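Minutes, Tabletop Task Standards call, Wednesday, January 1, 2025

Yes, we met on New Year's Day, and yes, it was my idea. Thanks to everybody who dialed in anyway! I took the notes, so if I got you wrong, write to me and I'll fix them before they go in the archive.

Old business first. The July draft of the sim rulebook is now the working draft, with the typo fixes Cristóbal Acuña sent in. I still owe you the glossary (sorry, it's half done, and I keep arguing with myself over the word "episode").

Item 1, scene checks before a run. This took most of the call. Tarcísio Bezerra went through the 322 Altard scenes and found 39 where something on the table starts out inside another object or hanging above the surface. His point was that a reviewer looking at a still can't tell whether an object was dropped, lifted or simply loaded in the wrong spot. We agreed that every scene gets a settling period with the arm parked, and that object positions are logged before and after it. If anything moves more than 9 millimeters in that time, the scene goes back to its author. Cristóbal wanted a tighter limit and I was with him at first, but the round items roll a little and we'd be sending back half the Mavine set.

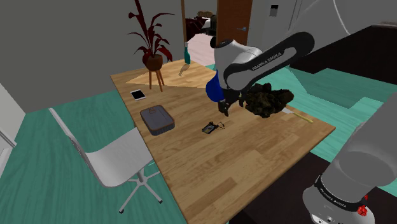 Then we got onto clutter, which I could talk about all day. The draft said "a reasonable number of objects," and we all read that differently. The new wording asks authors to list every item on the work surface, mark which ones the task uses, and call the rest distractors. Furniture off to the side gets listed too if the arm can reach it. Wikström's people asked by email whether plants count as furniture. They don't — if it's on the table, it's a distractor.

Item 2, sharp things. Short one. Anything with a blade or a point gets a tag in the object list, even in simulation, so that whoever moves the task to a real bench sees the warning right away. Agreed with no fuss at all, which made my morning.

Item 3, stop conditions. Griko's template ends a run on any contact over the force limit, and ours just logs it and keeps going. Tarcísio prefers theirs. I like keeping the data, but I can see that a run nobody would allow on hardware shouldn't count as a success. For now we keep recording and score the run as failed. Cristóbal will write that up as section 86 and send it around.

Item 4, lighting. We ran out of time, so it moves to the top of the next call.

To do:
Tarcísio: settling script, plus notes to the authors of the 39 scenes.
Cristóbal: section 86, and a reply to Wikström on the plants.
Me: the glossary. Really, this time.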